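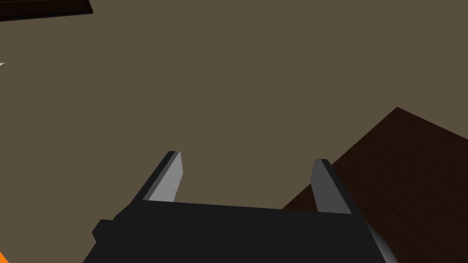 Trurton talk, 21/07/2022, 20 min slot, keep to 17

Open w/ the bus story. Short version!! Then: who here has moved house in the last two years? Wait for hands.

Main point - people quit the library when they move and don't come back. Weldu branch lost 174 card holders that way. We wrote to all of them. 58 replied. Read out the one from the lady with the twins, slowly.

What they said:
- didn't know the card still worked
- late fees, embarased
- opening hours (groan)

Fees. Dropped them in April. Otis Ambrose will want to talk about the money, let him, but after. Cost was $3000 for the year, say it once and move on.

Kerttu's bit here - Kerttu Laaksonen, front desk, 4 min. Hand over mic. Sit down.

Back to me. Welcome-back letter, one page, no logo at the top, signed by hand. 90 people renewed, counting family members on the same address. Dont oversell, some would of come anyway.

Ask: want two more branches to try the letter this fall. Names on the sheet by the door.

Questions. If parking comes up -> Otis.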